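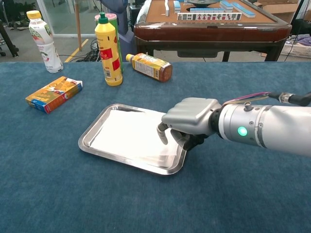
We're putting together next year's equipment request for the arm cell, and I'm posting the numbers as I go. The arm came with its controller and not much else. Everything around it is a separate line, down to the steel tray the index finger is pressing into. Trays are cheap. Hands aren't, and the hand is where most of our money goes.

2/ We have one hand now. I'm asking for a second as a spare. Gallardo quotes 12 weeks on a replacement, and without a spare the arm sits idle for all of it.

3/ Cabling: the thin colored wires run along the outside of the arm. Rima Mansour priced a sleeve kit and two extra connector sets. Small money, approved already.

4/ Service contract. Evano wants 18 months paid up front. Grollia will bill by quarter but charges for travel. Leaning Grollia, pending what they say on Friday about call-out times.

5/ Test items (bottles, boxes, canisters) go under consumables this time. Last year they were in petty cash and Consuelo Ocampo spent more than 40 receipts' worth of her patience on us.

6/ Not asking for a second arm. Leire Benítez thinks we should. I'd like to see one arm kept busy for a full quarter before I sign for another.

7/ If you've bought replacement fingers separately from the whole hand, what did you pay and how long did they take? Request goes in at the end of November.

14 comments 9 shares
Filed under: Lab Equipment, Budgets
Search posts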